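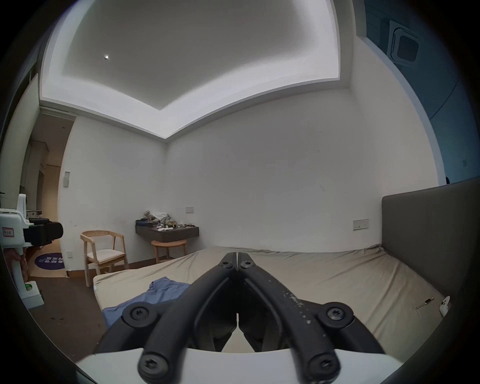
Cama com lençol bege e cabeceira estofada cinza.

Relatório de andamento ao Fundo Dlamini
Projeto Avby: guarda segura e entrega voluntária de armas de fogo
Responsável pela execução: Clyde Rosenthal
Período: segundo trimestre de execução, encerrado em julho

1. Situação geral

O projeto segue dentro do prazo na maior parte das atividades. Estão atrasadas a abertura do segundo ponto de atendimento, em Bindier, e a contratação da pessoa que fará a análise dos formulários. O ponto de Cornero funciona desde o trimestre anterior, sem interrupção, e concentra todo o atendimento ao público. O orçamento está sendo executado abaixo do previsto, pelos motivos expostos no item 6.

A pedido do Fundo, este relatório traz separados o trabalho de orientação às famílias e o de encaminhamento para entrega voluntária. No relatório anterior os dois apareciam somados, o que dificultava a leitura.

2. Orientação às famílias

Foram atendidas 70 famílias no trimestre. A maioria chegou por indicação dos postos de saúde e das escolas de Cornero; uma parte menor procurou o ponto por conta própria depois da distribuição dos folhetos. O atendimento dura menos de uma hora e trata de três assuntos: onde a arma fica guardada, quem tem acesso ao local e o que fazer quando alguém da casa passa por uma crise.

A pergunta mais comum foi sobre herança. Várias pessoas têm em casa uma arma que pertenceu ao pai ou ao avô, não sabem se o registro está em dia e evitam perguntar por medo de responder a processo. A equipe passou a abrir o atendimento explicando o que a lei permite nesses casos e como se faz a entrega. Com essa mudança, as conversas ficaram mais curtas.

Também aumentou a procura por cofres e travas. O projeto não compra nem distribui esses itens, conforme o termo assinado. A equipe informa os tipos existentes e orienta sobre a instalação, sem recomendar marca ou loja. Duas famílias reclamaram dessa restrição por escrito e as cartas seguem anexas.

3. Encaminhamento para entrega voluntária

No mesmo período, 19 pessoas pediram ajuda para entregar uma arma. Destas, 13 concluíram a entrega à autoridade competente e trouxeram o comprovante. As demais estão com a documentação em andamento ou desistiram. A equipe não recebe nem transporta armas em nenhuma hipótese, e o aviso a esse respeito foi colocado na porta do ponto depois que um morador apareceu com uma espingarda embrulhada em um cobertor. Ele foi orientado, fez o agendamento e a guia de trânsito foi emitida dias depois.

O principal obstáculo continua sendo o agendamento. O sistema aceita o pedido, mas a confirmação demora e chega por um canal que muitos moradores mais velhos não usam. A coordenação solicitou reunião com o setor responsável e aguarda resposta. Enquanto isso, uma das assistentes acompanha os pedidos pendentes toda segunda-feira pela manhã e liga para os interessados.

4. Material informativo

Foram impressos 1.000 folhetos, com o texto revisto depois das observações do Fundo. Saiu o parágrafo sobre penas, que assustava mais do que informava, e entrou o passo a passo da entrega. A distribuição foi feita nos postos de saúde, em duas feiras e nas reuniões de pais. Ainda há folhetos em estoque, reservados para a abertura em Bindier.

A versão em áudio, prevista para este trimestre, foi gravada mas não divulgada. A primeira gravação trazia um telefone antigo e precisou ser refeita. A divulgação pelas rádios comunitárias fica para o próximo trimestre.

5. Ponto de atendimento em Bindier

O imóvel cedido pela prefeitura precisou de reparo no telhado e na instalação elétrica. A obra é de responsabilidade da própria prefeitura e não gera custo para o projeto, mas também não temos controle sobre o cronograma. A última previsão recebida é de entrega das chaves no próximo trimestre.

Para não deixar a região sem cobertura, foi testado o atendimento itinerante em uma sala da escola municipal, no fim da tarde. A procura foi baixa. Na conversa com os moradores, alguns disseram que não querem tratar de arma de fogo no prédio onde os filhos estudam. A observação é razoável e o teste foi encerrado. Está em estudo o uso de uma sala no centro de saúde.

6. Execução financeira

O gasto ficou abaixo do planejado em pessoal e em aluguel. No primeiro caso, a vaga de análise de dados foi aberta duas vezes sem candidato com a formação exigida. Pedimos autorização para aceitar também candidatos em fase final de graduação, com supervisão. No segundo, o valor reservado para Bindier não foi usado.

Houve gasto acima do previsto em telefonia, decorrente das ligações de acompanhamento descritas no item 3. A diferença é pequena e cabe dentro da margem de remanejamento. A planilha detalhada e as notas fiscais seguem em arquivo separado.

7. Dados e sigilo

Os formulários não registram nome, endereço nem número de série. Cada família recebe um código, e a lista que liga código e telefone fica em armário trancado no ponto de Cornero, com acesso restrito à coordenação. Dois órgãos pediram os dados por ofício. Foram enviadas apenas as tabelas agregadas por bairro, como prevê o termo.

Ainda não é possível afirmar se o trabalho altera o número de ocorrências na região. O período é curto e os registros oficiais chegam com atraso. O que se pode medir hoje é a mudança na forma de guardar a arma, por meio da ligação de retorno feita às famílias que autorizaram o contato. Os resultados dessas ligações serão apresentados quando houver alguém contratado para a análise.

8. Próximo trimestre

Abertura do ponto de Bindier, condicionada à entrega do imóvel.
Divulgação da versão em áudio nas rádios comunitárias.
Nova seleção para a vaga de análise de dados.
Reunião com o setor de agendamento.
Formação dos agentes de saúde de Cornero sobre como abordar o assunto em visita domiciliar.

9. Decisões solicitadas ao Fundo

Autorizar a mudança na exigência de formação para a vaga de análise. Autorizar que o saldo de aluguel passe para o trimestre seguinte. Informar se a visita de acompanhamento será mantida em Cornero ou adiada até a abertura de Bindier, para que a equipe possa organizar a agenda de atendimentos.

Clyde Rosenthal
Coordenação do Projeto Avby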